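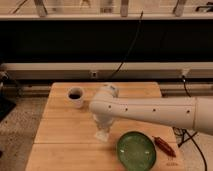
Chapter 4
Water on the Move: How Rivers Shape the Land

Pour a bucket of water on a bare hillside and watch where it goes. Within seconds it finds the low spots, joins up with itself, and starts carrying dirt downhill. A river does the same work, only it has been at it for thousands of years, and the results can be spectacular! Canyons, floodplains, deltas and the rich black soil of farm country all come out of this one simple habit of water.

Our main case in this chapter is the Peruncombe River. It begins as snowmelt in the hills above the town of Idadska, at an elevation of 1,274 meters, and reaches the sea after dropping through three very different kinds of country. In the upper valley the water is fast and narrow, and it cuts almost straight down. You can stand on the footbridge there in January and hear stones knocking together on the bed (a wonderful sound, if you ever get the chance).

4.1 Erosion, Transport and Deposition

Geologists sort a river's work into three jobs. Erosion is the wearing away of rock and soil. Transport is the carrying of that loose material, which we call the river's load. Deposition happens when the water slows and drops what it was holding. The biggest pieces settle first, so boulders stay high in the valley while fine silt can travel all the way to the coast.

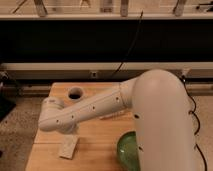 Speed matters more than most people expect. When a stream in flood doubles its speed, it can roll stones far larger than anything it could budge the day before. One storm may do more to change a channel than 10 quiet years. Sanaa Younis, who mapped the lower Peruncombe for her field course, found that a single bend had shifted 33 meters toward the village of Cherkaoui, leaving a curved pond where the old channel used to be. Ponds like this are called oxbow lakes, and you will learn to spot them on a map in Section 4.3.

Before You Read

Find the nearest stream, ditch or storm drain to your school. Sketch its path from above. Mark with an E any place where the bank looks steep and bare, and with a D any place where sand or mud has piled up. Keep your sketch, as you will need it again for the lab in Section 4.2.

Key terms: load, channel, floodplain, meander, oxbow lake, delta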